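Regional flights forum > Routes and schedules
Topic: Nulasen Air, new route Hunville - Xolalpa

slowtraveller_k
July 2, 2023
Good evening to all. I read on the airport website that Nulasen Air will start flying from Hunville to Xolalpa this month, three times a week. Until now I had to change at Emel and wait there for many hours. Has anybody booked it already? I would like to know if the times are reliable before I pay for my parents also.

gate17
I booked for the end of July. The price was fair, but the hand luggage is only 7 kg and they sell the seat choice separately. If you take a suitcase, the difference with the Emel connection becomes very small.

tailwind_bo
I would wait. Nulasen opened the Emel route two summers ago with the same noise and closed it after one season. They have 9 aircraft, and when one is in repair, the new routes are the first to be cancelled.

slowtraveller_k
Thank you both. I did not know about the Emel route. Was the money given back?

tailwind_bo
In my case yes, after 17 days and many e-mails. First they offered a voucher, and I had to refuse it in writing.

gate17
I do not agree that it is the same situation. The Emel route had competition from the train. To Xolalpa there is no train, and the bus needs a whole night. I think the planes will be full, in winter also.

tailwind_bo
Full in summer, I agree. In winter we will see. The timetable is published only until the end of October - for me this says enough.

mira_window_seat
I can add something, as I fly from Hunville often for work. Check-in for Nulasen is now in the small hall, on the left after the car rental desks. Last week the queue was slow but the staff were polite, and we left on time. 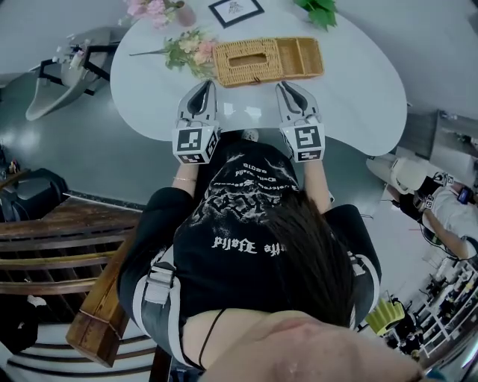
Is it possible to buy the suitcase later, after the ticket is booked?
You can add it in your booking until the day before the flight, but at the airport desk it costs more.

slowtraveller_k
That is useful, my mother always decides at the last moment what she will carry. I think I will book the outward flight with Nulasen and come back through Emel with the other company.

gate17
Two separate tickets, so look well at the conditions. If Nulasen changes the day, the other company will not move your return for free.

tailwind_bo
On this we agree. Pay a little more for a return that can be changed.

slowtraveller_k
I will look at the price of the flexible ticket tomorrow and write here which one I took.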